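Trash bags, and where to keep the next one

Every bin in our house used to come with a walk to the far cupboard, a rummage, and a rest stop at the cupboard for a snack. The cure cost less than the snack. Stick an adhesive hook on the wall over the bin, knot the neck of a spare bag and hang it there.

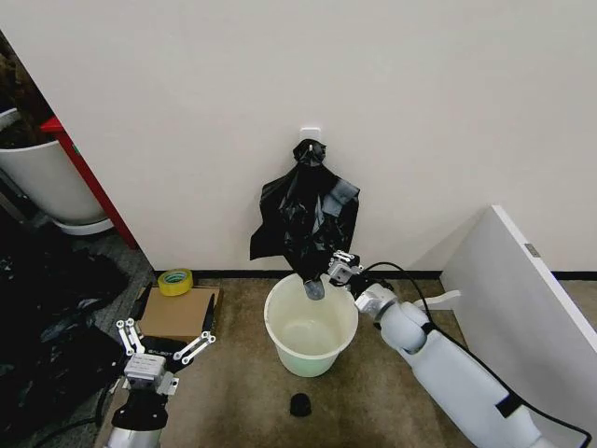
One reader, writing from Nakley, objects that a hook stuck to painted wall lasts until May and then takes the paint with it. She keeps her spares flat under the liner, and swears by it. Fair enough. I clean the wall first and let it dry, and mine has held for 3 years.

Next, opening the thing. Thin bags cling to themselves like old gossips. Damp fingertips help. Put the bag down, work the mouth apart and spread the rim wide before you go anywhere near the bin.

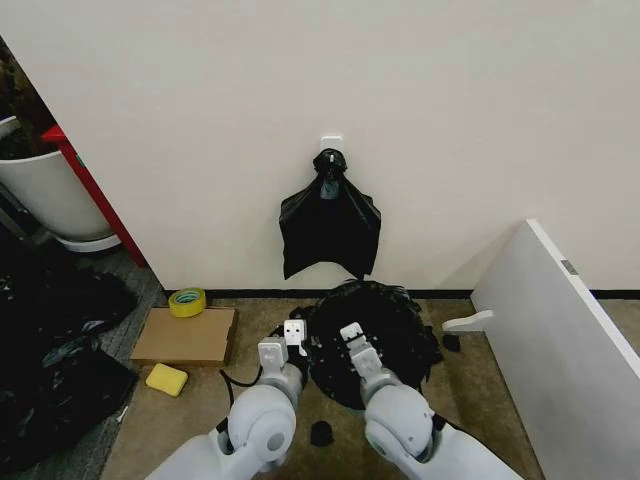
One bag opened out on the carpet, the spare on its hook.

I buy the Broten roll of 500, a purchase my household regards as a cry for help. Size matters more than brand: too small and it pops off the rim at the first banana peel. Start on one side, as with the black bag over the left half of that pale green bin, then pull the rest around and fold it well down.
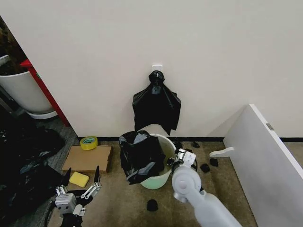
Hutchins, the hardware store near me, sells its hooks in packs of 4. I meant to use only one. The mop, the dustpan and the dog's leash now hang in a row by the back door, a bit like the spare bag on its hook above the bin, though the bag has the neater knot. The leash still falls down.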